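Collecting first-person examples of household tasks for a learning system

Project report, robotics option, second year
Submitted Sat 30 May

Background

The Hadia project is a shared effort between our department and Eltia, a small firm that builds software for home-help robots. Eltia wants a system that can learn simple chores by watching people do them from their own point of view. Our group was asked to supply part of the examples and to report on how well the collecting went. We did not train the final system. We ran one small model of our own to check that the recordings could be used.

The work was done in students' own rooms. The brief from Eltia was that the rooms should be lived in and left as they were, with ordinary furniture and ordinary lighting. Earlier recordings had been made on a lab bench, and the model trained on them did badly when it was shown a bedroom or a kitchen.

Equipment and set-up

Each person wore a head camera on an elastic strap, tilted down so that the hands would be in view during work at table height. The recordings were copied to a laptop at the end of each session and loaded into Trandeck, the labelling tool we were given. Trandeck splits a recording into short clips and lets the labeller mark when a hand starts to reach, when it touches something, and when it lets go.

We agreed the tilt of the camera by trial and error. With too little tilt, the hands dropped out of view whenever the wearer stood up straight. With too much, we lost the rest of the room, which the model needs in order to work out where the wearer is facing. The tilt we settled on worked well for desks and shelves. Floor tasks were harder, as people bend at the waist and the neck by different amounts.

Tasks

There were 5 groups of tasks: folding, wiping, sorting, putting away, and picking up from the floor. The wearer was given a card with the name of the task and nothing else. In the first week we had written out full instructions, and the result was that everyone moved slowly and in the same order. The cards gave us more variety.

Sixteen rooms were used in total. We asked wearers not to roll their sleeves up or take off watches and rings specially, because the system will have to cope with these. We did ask them to keep phones and post out of view and to turn framed photos to the wall.
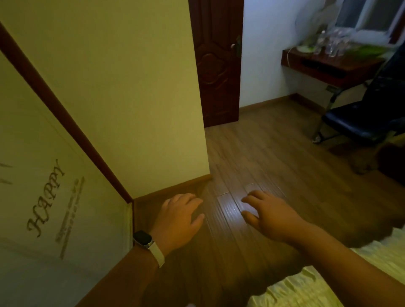 Floor tasks gave us the most trouble at the labelling stage. When a person leans over, the head moves quickly and parts of the picture blur. The hands usually stay fairly sharp, as they move along with the head, but the furniture behind them does not. Two labellers looking at the same clip often disagreed about when the reach began. One would mark the moment the arms came into view, the other the moment the fingers opened. We changed the rule in April so that a reach starts at the first picture in which either hand is moving towards the surface it will work on. Agreement improved after that, although we only rechecked the floor clips and cannot say the same for the rest.

Shiny floors were a second problem. A patch of light on varnish can look like a small pale object, and our test model marked several of these as things to be picked up. Drawing the curtains helped in some rooms and made others too dark. In the end we left the lighting alone and added a label for glare, so that Eltia can decide what to do with those clips.

What was collected

The target was 4,000 labelled clips, and we reached it in the last week of recording. Of these, 617 were marked as poor and kept in a separate folder. The usual reasons were that both hands were out of view, that the strap had slipped, or that the wearer had stopped to talk. We did not delete the poor clips. Lodhi, the other student group on the project, is using them to build a filter that spots bad recordings before anyone spends time on labels.

Checking the data

Our test model had one job, to say from a short clip whether a hand was about to touch something. It did best on wiping and worst on floor tasks. Some of this is down to numbers, because floor clips were the smallest group. It also had trouble with clips in which both hands came down together and then only one of them did the work. The labels allow for this, but our model treated the two hands as one, and we ran out of time to change it.

Problems and changes for next time

The camera straps should be checked between tasks and not only at the start of a session. We would record floor tasks on a separate day with a steeper tilt, and write that tilt down on the session sheet. Several of our sheets have this box blank.

Labelling took much longer than recording. We had planned equal time for the two and had to borrow hours from the write-up. A new group should begin labelling after the first session, while it is still possible to go back to the same room and record again.

The clips, labels and session sheets have been passed to Eltia on the shared drive. The glare label is explained in the notes file in the top folder.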